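Chapter 7

Mixed Goods in Open Bins

What you will learn in this chapter

After the work in this chapter you should be able to name the parts of an open storage bin, to choose a bin for goods of different shapes, to judge when a bin is too full, and to write a simple bin card. You will also practise the weekly bin check, which we use again in Chapters 8 and 11.

Words to learn: bin wall, bin floor, loose goods, mixed goods, soft pack, rest height, bin card, dead corner.

7.1 Introduction

In the earlier chapters we have put goods on shelves and on pallets. A carton is easy to store in this way. It has flat sides, it stands where we put it, and the label looks at us from the front. But a large part of the goods in a normal warehouse is not in cartons. Somebody has opened the carton to sell one piece, or a customer has sent one piece back, or the goods arrived without any carton from the beginning. Such goods we call loose goods. When different kinds of loose goods lie together, we call them mixed goods.

The usual home for mixed goods is the open bin. It has a floor and four walls and no lid. The hand can go in from the top, and the eye can see what is there. It seems too simple to fill a chapter. Yet when Magnus Chisholm studied the stores of the mail-order firm Charvát, he found that the picking of loose goods took more of the working day than any other job, and that most of the lost minutes were lost at the bins.

His study covered 74 bins in one hall. In 33 of them there was at least one article which was not on the bin card. In 2 of them there was no card at all. The workers were not careless. They had received bins of the wrong size, and they had received no rule for what to do with soft and shiny packs, which slide away and change their form each time they are touched.

7.2 Hard goods and soft goods

Before we choose a bin, we look at the goods. A hard piece, for example a block, keeps its form. We can lay it against the wall or in a corner and it needs always the same space. A soft piece does not keep its form. It can be wide at one end and folded at the other, and tomorrow it can be the other way round. For this reason we cannot calculate the space for soft packs from a drawing. We must lay the pack in the bin, let it settle, and then measure its rest height, that is, the height from the floor of the bin to the highest point of the pack.

Shiny material brings a further difficulty. It reflects the lamps of the hall, and if the floor of the bin is also of bright metal, the eye needs longer to find the border of the pack. In the Charvát study the workers complained more about light than about weight. A lamp which stands a little to the side is often better than a strong lamp directly over the bin.

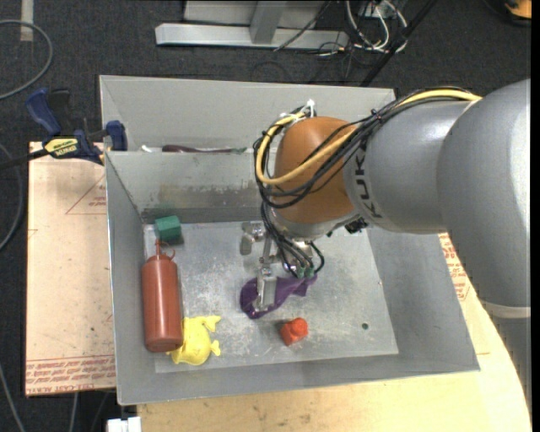
Figure 7.1 A crumpled purple object in an open metal bin, with a green block in the back left corner. Note the sloping walls and the scratched floor.

Look at the walls in Figure 7.1. A sloping wall makes the opening of a bin wider than its floor. This gives more room for the hand or the tool at the top, and round goods tend to roll back to the middle. The price is paid in floor area. Two bins with the same opening, one with straight walls and one with sloping walls, do not hold the same quantity, and a beginner who measures only the opening will order too few bins.

Look also at the corner with the block. A corner is a good place for a hard piece when we put it there by intention. When the piece has wandered there by itself, it can stay for months. We call this a dead corner. In tall bins the dead corners are nearly always at the back, where the arm reaches last.

7.3 The surface of the bin

Most bins in heavy use are made of sheet metal or of plastic. Metal bins stand hard treatment for many years, but the surface tells its age. Scratches and smudges on the floor are normal and do no harm to most goods. A raised edge is another matter, because it can cut a soft pack from below, and the damage is found only when the pack is lifted. During the weekly check, empty the bin and draw a folded cloth over the whole floor. If the cloth catches, mark the place with chalk and report it.

Some bins have a small hole in the floor. Depending on the maker it may be for a screw, or to let water out after washing. Small parts must not be stored in such a bin without a mat.

7.4 How full is full?

There are many opinions about this question. The firm Rorkmont fills its bins to the edge and refills them seldom. At Valside the bins are filled only to one third, and the refilling is done each morning before six o'clock. Both firms are satisfied. In this book we use the following rule for mixed goods: the floor of the bin should be visible in at least two places. If no floor can be seen, the goods lie on each other, and the piece that is wanted will be the lowest one.

For goods of one kind only, the rule is not necessary, and the bin can be filled to a hand's width under the edge.

7.5 The bin card

Each bin has a card with four lines: the number of the bin, the articles it may contain, the highest allowed quantity, and the initials of the person who made the last check. Write the articles by their short name and not by the number alone. In the Nanitz spare parts store, where 1,050 articles were kept in open bins, the cards showed only numbers until the stocktaking in May. The new workers had to walk to the office to learn what the numbers meant, and many of them guessed.

A returned article is not written on the card of the bin in which it happens to be lying. It goes first to the returns table (see Chapter 5) and receives its place there.

Before you continue

Choose one open bin, box or drawer in your workplace or at home that holds mixed goods. Make a bin card for it. Measure the rest height of the softest piece, lift it out, put it back, and measure again. Keep both results, as they are needed for the calculation in section 7.6.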